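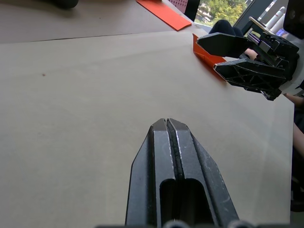 Dutata changes sheet sizes and packing for Lekex coloured paper

September 3, 2024 – Dutata, the paper converter based in Londari, has revised the cutting and packing of its Lekex range of light coloured papers. The new specification applies to all orders placed from today. Prices per kilogram are unchanged.

Lekex is an uncoated paper dyed in the pulp, so that the colour runs through the full thickness of the sheet. It is sold to schools, print shops and craft suppliers. The range now has 11 colours. Two greys with low sales were withdrawn in February and will not be replaced.

Square sheets were previously cut from the same parent reels as the office sizes, with the grain direction left unmarked. Under the new specification all squares are cut with the grain parallel to one edge, and that edge is shown by an arrow on the wrapper. Paper folds more cleanly along the grain than across it, and customers who crease or score by hand had asked for the direction to be stated.

The tolerance on squareness has also been tightened. The two diagonals of a sheet may now differ by no more than 2 per cent of the former limit plus the stated cutting allowance, as set out in the data sheet. Packs outside this limit are returned to pulp at the Londari works.

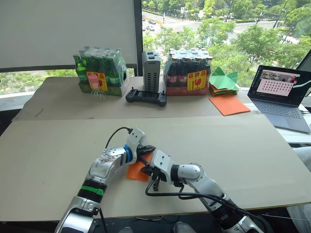 A small square of orange paper above a sheet of beige cardboard.

Packs of squares hold 111 sheets and are wrapped in plain kraft paper. The plastic film used until now has been dropped from the whole range – including the mixed packs, which keep their existing order codes. Cartons are supplied flat-stacked and should be kept flat, away from heaters and outside walls. Opened packs should be rewrapped if they are not to be used the same day.

Stock in the old wrapping will be sold until it runs out. Distribution in the northern region passes to Tawhiri, which already supplies 962 trade accounts with envelope and card stock. Existing customers there keep their account numbers and credit terms.

Data sheets and cut samples can be requested from the Dutata trade desk. Samples are sent free of charge, one set per account.

Ends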